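The little bottles at the back of the cupboard

January, 30-odd degrees by breakfast, and the bathroom cupboard has finally beaten me. Opened the door for sunscreen. Got a shower of small plastic bottles instead.

So this month's column is about those. The small ones. Clear plastic, white cap, label in type nobody over 40 can read. Everybody's got them and I'd bet most households on our street in Akidham have at least 10.

Where do they come from? Travel sizes. Samples. Things decanted for a weekend away in Meltora and never used up. One refill of something from the Kashyap market stall, bought because it smelled like oranges, and then not used because it smelled like oranges.

Rule one, and it's the only one I stick to: get everything out of the cupboard and onto a decent table. Good light. Pine is nice for this, any pale timber is, you can see what colour the stuff inside has gone.

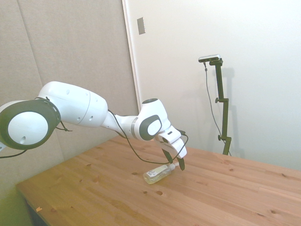 Colour matters more than I thought. Plenty of oils and washes start out pale yellow and that's fine, that's just how they are. It's the change you want to catch. Darker than you remember, cloudy, bits floating. Bin. If you don't remember what colour it was, well, there's your answer too.

Then lay each one down on its side and walk away. Make a cuppa. Put a tissue under the cap end first, I didn't, and now there's a ring on my good runner. A cap that seeps in ten minutes on the table will seep all over your togs in a suitcase.

Labels next. Tiny print, so take a photo on your phone and blow it up. Look for the open jar symbol with the number of months in it. No label at all? Out it goes, no sniffing, no guessing.

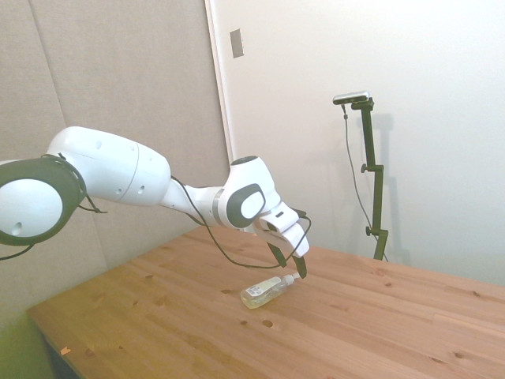 Storage, quickly. Standing up if you've got the height. If you haven't, a shallow tray with the caps all facing the same way, so a drip stays at one end. I use a Zotine drawer tray, $65 for the set, which is too much, and an old baking tin did the job nearly as well for years. Keep it out of the sun and well away from the shower steam.

Don't tip the leftovers down the sink either. Check what your council takes, and old medcines go back to the chemist. Empties get a rinse, lids off, and then have a look at whats accepted in your kerbside bin becuase small plastics often aren't.

Final tally at my place: one tray, half full. Still can't find the sunscreen.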